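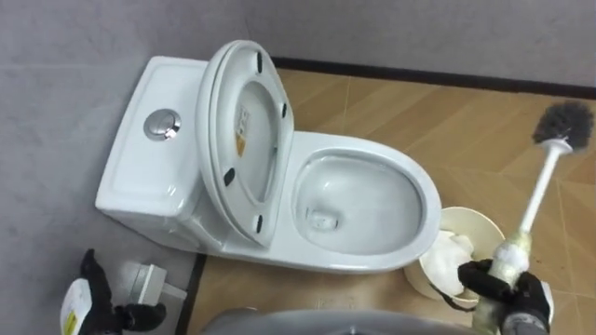 Pakeck and Akthorpe Publish Results on Bathroom Cleaning Method for Humanoid Robots

MURNBERG, Sun 26 January. Pakeck, the home robotics company, and the Akthorpe research lab today published the results of a joint study on teaching a humanoid robot to clean a toilet using everyday household tools.

The method, called Kyriakidis, trains one control policy on two sets of views: what the robot sees from its own head, and what a fixed camera sees from the side of the room. The robot works with a toilet brush in one hand. In the first part of the task it also holds a spray bottle in the other.

Training used 600 demonstrations recorded by human operators. The team then ran 200 test trials with the operators out of the loop. A version of the policy trained on the head view alone was tested under the same conditions, and the two-view policy finished the full task 11 percentage points more often.

"Most of the failures were in how the brush was held," said Ourania Christodoulou, who led the study at Akthorpe. "A long handle turns in the hand when the bristles press on something. From the head camera alone, the policy was slow to notice." 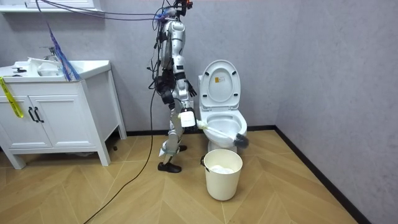 The robot also has to keep its balance while reaching forward and down in a small room, next to a toilet, a vanity and a wastebasket. The policy controls the arms and the legs together, so a change in stance and a change in reach are planned in the same step.

Noemí Bermúdez, head of product research at Pakeck, said the company has no date for a commercial version. "It is still slower than a person, and we have 2 bathroom layouts in the data so far. We need more."

The full paper and the trial logs are available from Akthorpe on request. The training data will be released in June.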